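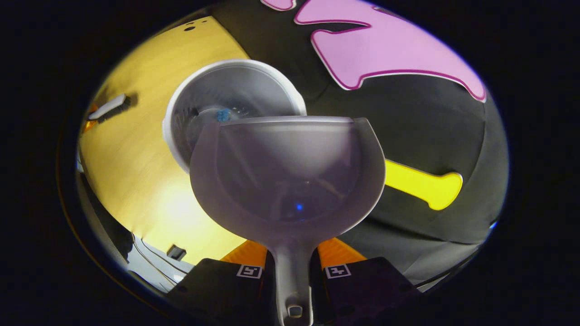
The gray scoop, with the white bowl behind it

Plastic scoop became cloudy, can I make it clear again?

Posted by Mandla Molefe

Hello all. I have a gray scoop which I use for rice and flour, you see it in the photo together with the bowl. When I bought it in January it was almost clear like glass, with only a little gray color. Now it is frosted over the whole surface. Light still goes through but I cannot read the level of the rice from outside, and this was the reason I chose it.

I wash it in the dishwasher with the program for 57 degrees (Celsius). Our water in Harnberg is very hard, the kettle is white inside after one week. I have tried dish soap and a soft sponge and there was no change. Is it lime, or is the plastic damaged? I do not want to throw it away if it is only lime. The shop sells the same one under the name Orik but the price is now 10 and I find this too much for a scoop.

Lindiwe Pretorius

First you must find out which one it is. Take white vinegar and warm water, half and half, in a deep dish. Put the scoop in with the bowl part down and leave it for 5 minutes. Rinse it and dry it very well with a cloth, then hold it against a window. If it is clearer, it was lime, and you can repeat until you are satisfied. Do not judge it when it is wet. Wet plastic always looks clear, and I was fooled by this with my salad box.

If there is no difference after two or three times, then the surface has very fine scratches from the dishwasher and the powder. This you cannot wash away. I have read advice to polish with toothpaste, but I would not do it on a thing that touches food, and inside the round part it is difficult to reach in any case.

For the future, wash by hand and dry it the same day. Also please check the salt in your dishwasher. In Meltitz we have hard water too and I forgot the salt for a long time.

Ndung'u

mine is the same after one year. still scoops rice. I put a line with a marker on the outside for one portion, it must be renewed sometimes

Mandla Molefe

Thank you both. I did the vinegar two times. The rim is a little better, the round part is the same as before, so I think it is scratches. The salt in the machine was empty. I will fill it and wash the scoop by hand from now.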